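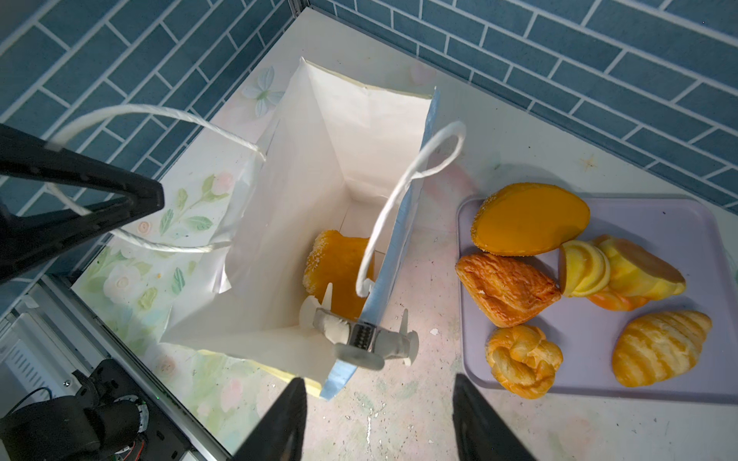 Lorna Ocampo starts at eight and spends most of the day packing the same bag of pastries. She tips them out, puts the bag back on the counter and packs it again. At Dasinow, where she has worked since September, one run through the task is called an episode, and her target is 30 a shift.

She does not touch the food while an episode is being recorded. She moves two hand controllers, and the pair of robot arms across the room follow. The cameras and the joint positions are saved together, and a learning system called Vovari is later trained on the result. Nobody writes out instructions for how to grip a croissant. The system is given a great many examples of a person doing it through the arms, and is then asked to produce the movements itself.

Bags are a hard case. A crate stays where it is put, but a paper bag folds, slides and leans, and its mouth closes if a finger catches the rim. One arm often has to steady the bag while the other fills it, and both have to keep clear of the handles.

"The first week I knocked it over all the time," Ocampo says. "Now I go in high and come straight down. If I rush the last bit, I have to bin the episode."

Not every mistake is thrown away. Pangilinan, the small firm that checks the recordings, keeps those where the operator fumbles and then recovers, and marks the point where things went wrong. A system that has only seen clean runs tends to have no idea what to do after a bad one.

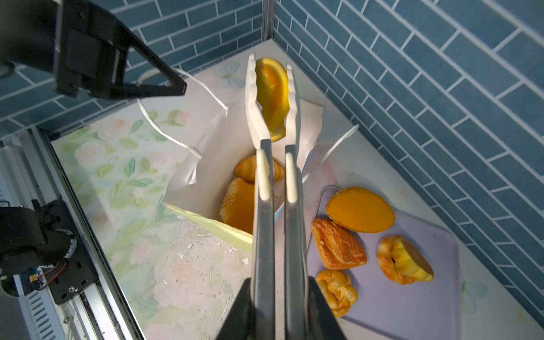

Photo: Dasinow

The order of packing changes from one episode to the next, and so does the starting place of each item. Flat things such as fruit slices are awkward – there is little to hold, and the jaws have to meet them at the right angle. Ocampo likes to line up the grip before she lowers the arm, and will back off and try again if it looks wrong.

The work is tiring in a way she did not expect. Operators stop for a break after 16 episodes, and two people share each station so that neither drives the arms all day. Her shoulders still ache by Sunday, when her working week ends.

Dasinow's first customer is Fonent, a bakery chain that wants help behind the counter in the early morning. A trial is planned in two of its shops, with staff standing by to take over. Before that, the company wants recordings made with other bags and other counters, and Ocampo has been asked to train the new operators.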